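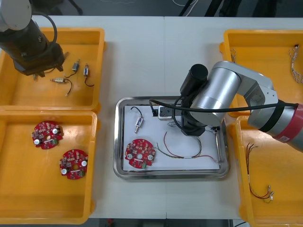 Photo: Hnat Yurchenko / Trindorside

Trindorside > Galleries > Workbenches > Sorted parts

Galleries | Articles | Parts talk | Search

Bins, a tray and a sheet of paper

I have been hearing about "laid-out kitting" for 18 months now, mostly from people who sell bins. The idea is simple enough. Each kind of part gets its own bin, the bins go down the two sides of the table, and whatever is going out together is put in a tray in the middle. Everybody who tries it is supposed to become faster, calmer and less likely to send out a bag with the wrong thing in it.

I remain to be convinced. Le Roux gave us the figure of 1,185 kits put together with this sort of layout, which sounds splendid until you ask how many had to be opened again, and then the conversation moves on to the colour of the bins. Gorkari did 2,641 out of old biscuit tins in the same period and I never heard a complaint.

Still, a gallery was asked for and a gallery you shall have. Click through or don't.

1. The tray in use

The picture at the top of the page has a red circuit board on the paper in the tray, along with one of the small metal parts on its wire and a little white power block. More boards are waiting in the lower bin on the left. I'll grant that it looks tidy. Whether it looks any tidier than the same things on a tea towel, I leave to the reader.

The sheet of paper in the bottom of the tray is the one part of this I would copy tomorrow. Small silver things on bare steel are a misery to look for, and a sheet of paper costs next to nothing. Naturally it gets no mention at all in the Fandivent brochure, which has 29 pages and manages to spend two of them on bin rims.

2. The left-hand side

My real quarrel is with the wires. Put anything with a trailing lead into an open bin with its friends and sooner or later you will pick up two when you wanted one. A deep bin hides the problem and a shallow one shows it to you, and I can't see that either of them cures it. 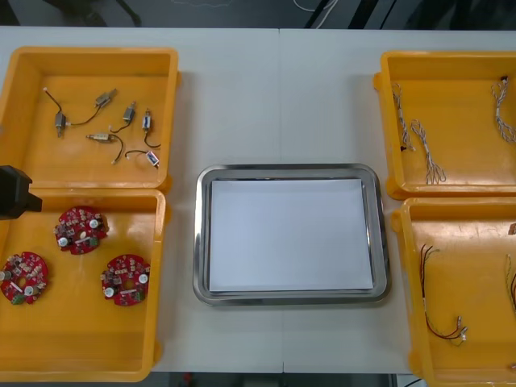 Metal parts and their black leads in the upper left tray, red boards in the one below.

I have been told the leads "settle" if you leave them a bit of space. Perhaps they do. I would like to see the same tray filled properly, to the level you'd want for a full day's packing, before I believe a word of it.

The boards I worry about less. They are round with nothing trailing, and you can get a finger to the edge. My only doubt is about laying them in a hard plastic bin with all those little components facing up, where the next board can be dropped straight on top. Hnat says people are careful. People are careful in the morning.

More from this table will be added in June, if Hnat sends it and if I can be persuaded that bins deserve a second page. Anyone with proper numbers on reopened kits is welcome to write in. Brochures will go in the recycling.

Contact the gallery editor | © Trindorside | Back to top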